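Skip to main content
Newsroom » Press Releases

Paewai Opens Registration for Free Household Electronics Collection in Ivonberg

IVONBERG — Paewai, the regional recycling and repair organization, today opened registration for its June collection of small household electronics. Residents of Ivonberg and Sullora may bring up to nine items per household, free of charge, to the Prundisine Hall parking lot on Saturday beginning at 9 a.m.

The collection accepts cordless phones, remote controls, calculators, portable radios, cameras, game controllers, chargers and cables. Computers and printers will be accepted as space allows. Televisions, microwave ovens and any appliance containing refrigerant are excluded and should be taken to the county transfer station in Sullora, which receives them on weekdays.

Last year's collection brought in 619 registered households, the highest number since the program began. Nearly 20 percent of the items received were still in working order and were passed on to schools, senior centers and families through the Paewai reuse shelf.

"Most homes have a drawer full of small devices that have not been switched on in years," said Yasmine El-Sayed, executive director of Paewai. "People are unsure whether they can go in the trash, and in most cases they should not. We want to make the right choice an easy one for every household in the area."

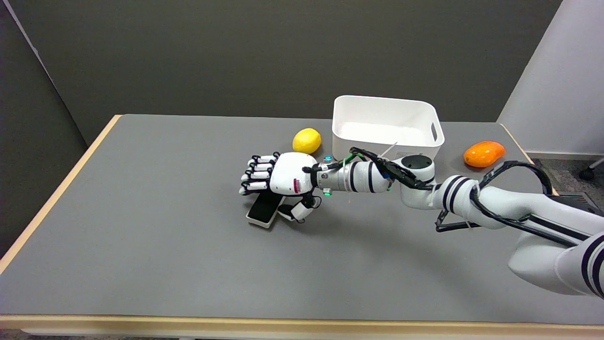 A small white handheld device on a gray tabletop.

Residents are asked to remove loose batteries before arrival and place them in a separate clear bag. Tape should be applied over the ends of 9-volt and lithium batteries. Devices with built-in batteries should be left intact, and any item that is swollen, leaking or damaged by heat must be handed directly to a staff member at the first tent.

Paewai also reminds participants to erase personal information from phones, cameras and memory cards. A printed guide covering the most common models is available at the front desk of the Ivonberg Public Library. Items left at the collection cannot be returned.

New this year is a repair table, open from 10 a.m. until 2 p.m., where visitors may have a single item looked over at no cost. Common faults such as worn battery contacts, blown fuses and frayed cords will be fixed on the spot when parts are on hand. Appointments for the repair table are limited and must be requested at registration.

"Recycling is important, but keeping a good device in use is better still," said Iman Ait Brahim, who manages repair programs at Paewai. "A cleaned contact or a new cord can add years to a radio — and the owner goes home knowing how to do it next time."

Vehicles should enter from the north side of Prundisine Hall and follow the posted signs. Walk-up visitors and cyclists may use the east gate. The collection will take place rain or shine, and the last vehicles will be admitted at 2 p.m.

Registration is available on the Paewai website or in person at the Ivonberg office during business hours. Households without a registration will be served after those with a confirmed time.

About Paewai
Paewai is a nonprofit organization that provides recycling, reuse and repair services to the communities of Ivonberg and Sullora.

Media Contact
Paewai Communications Office, Ivonberg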